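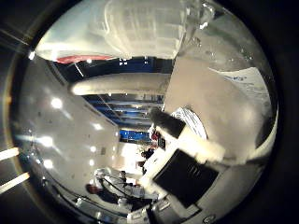

*View from a wrist camera on a robot hand, with part of the hand close to the lens and two people farther off.*

**Wrist-camera practice** is the set of rules and working habits that cover small cameras mounted on a robot's wrist or gripper, especially in rooms that people also use. It deals with how the camera is fixed in place, what it may record, how its view is checked before a run, and what happens to the pictures afterward. Much of it grew out of shop-floor habit, and it is a surprisingly rich little field!

## Background

A wrist camera travels with the hand. It gets wonderfully close to the work, closer than any camera on a wall or ceiling could, and it turns whenever the wrist turns. A wall may run along the side of the view one moment and across the top the next. Very wide lenses are common, and they take in the fingers, the work surface and a good deal of the room behind, all inside one round picture.

Early house rules treated the camera as just another sensor. The Skisirano guide, a shared handbook first passed around among small robot labs, was the one that gave it a chapter of its own. The current edition lists 252 checks, grouped by stage of work, and the wrist camera chapter is the part most often copied out and taped up near a robot.

## Mounting and view

The guide asks that at least one finger stay visible through the whole range of motion. Parts of the hand that sit very close to the lens will be blurred, and this is accepted as long as they do not hide the point where the fingers meet the object. Soft covers and sleeves get special attention, as a loose fold can drift in front of the lens halfway through a reach.

Cables are tied on the side away from the lens. The mount is marked with a line of paint across the joint, so a slipped camera shows up at a glance (a lovely low-cost trick that has spread to many other kinds of fixtures).

## Lighting

Ceiling lights are the usual trouble. They show up as bright spots on glossy white surfaces, and they move through the picture as the wrist turns. The Trudia method, named after the workshop where it was written down, has the operator roll the wrist slowly through its full turn with the room lights on and note every angle where a bright spot crosses the fingers. Exposure is then locked. One published trial of the method logged 641 runs, of which 568 passed the view check on the first try.

## People in view

Wide lenses pick up people well outside the work area, even when they are small and partly hidden. Most rule sets now ask for:

- a sign at each entrance to the room, at eye level
- a light on the robot that stays on while the camera records
- a named contact for anyone who wants a recording removed
- blurring of faces before files leave the building

The Núñez rules go further and treat papers and screens the same way as faces, even if the writing is too small to read.

## Stopping and restarting

After any stop, the arm stays still for 10 seconds before it may move again. The operator looks at the room directly before restarting. The camera picture does not count as a safety check under any of the main rule sets, and the Mandari code repeats this at the top of every page.

## Differences between rule sets

Skisirano and Mandari agree on nearly everything except storage. Mandari keeps the raw files until the project closes, while Skisirano deletes them once the blurred copies have been checked. A joint draft on storage was opened for comment in September.

## See also

- Camera calibration
- Shared workspaces
- Robot end effectors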